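3.2 Glass tabletops and the problem of the unseen edge

Of all the surfaces in our household survey, glass gave us the most to talk about. We had expected wood to dominate the discussion, simply because there is so much of it – of the 921 tables recorded across the four districts, 812 had an opaque top of one kind or another. Yet when residents in Eltby and Grendville were invited to speak freely about a piece of furniture they had strong feelings about, the glass table came up again and again, and usually with a story attached.

The stories tend to begin with light. Residents of small flats told us that a glass top lets a room "carry on underneath itself", a lovely phrase from one Maihi interview that we have borrowed several times in our own discussions. A floor that would be hidden by a solid table stays part of the room, and people who had paid for a handsome floor were glad of it. Mabuza (this project) found the same preference in Nindutgate, where patterned and veined floors are common and where a rug under the table was often seen as a waste of good stone.

Tint matters more than we first thought. Clear glass was praised for openness and then blamed for bruised shins. Amber, smoke and green tints were described as warmer, easier to notice on entering a room, and kinder to dust. A tinted top also changes what is below it: the pedestal becomes part of the pattern of the table, seen through colour, and several owners said they had chosen the base with this in mind. Figure 4 gives a typical case, a round top with a thin, light-coloured rim. 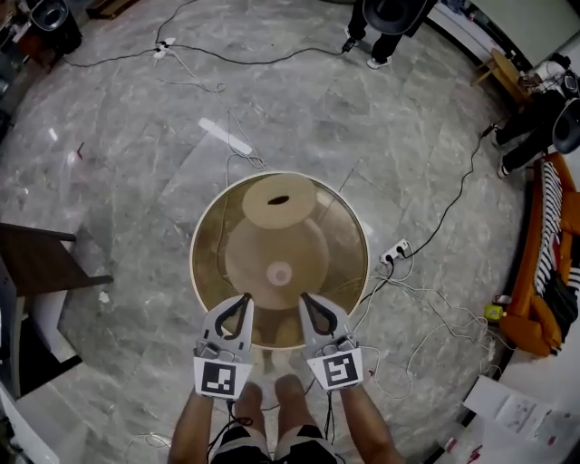

Figure 4. Round glass table on a grey marble floor with white veining. The pedestal base shows through the amber surface.

3.3 Rims, bases and the habit of sitting low

The rim deserves a section of its own! In the interviews it was the single feature that best predicted whether an owner would call a glass table "safe". Ninety of the glass tables had a rim in a contrasting shade, and their owners spoke about them with noticeably more ease. Vermeulen's July visits suggest that even a very narrow band is enough, as long as it differs from the floor in brightness. Where rim and floor matched, people had made their own arrangements: a runner, a tray kept near the edge, and in one home a ring of coloured tape that had been there so long the family no longer saw it.

Bases showed a different pattern. Pedestals were preferred by anyone who regularly sat on the floor to eat, read or sort papers, as there are no corner legs to work around. Four-legged frames were thought steadier, though we found no link between type of base and reported tipping.

We return to floor sitting in Section 5, where the seating diaries kept by the Maihi households are set beside the room plans.

We use cookies to remember your reading preferences. Accept all | Manage settings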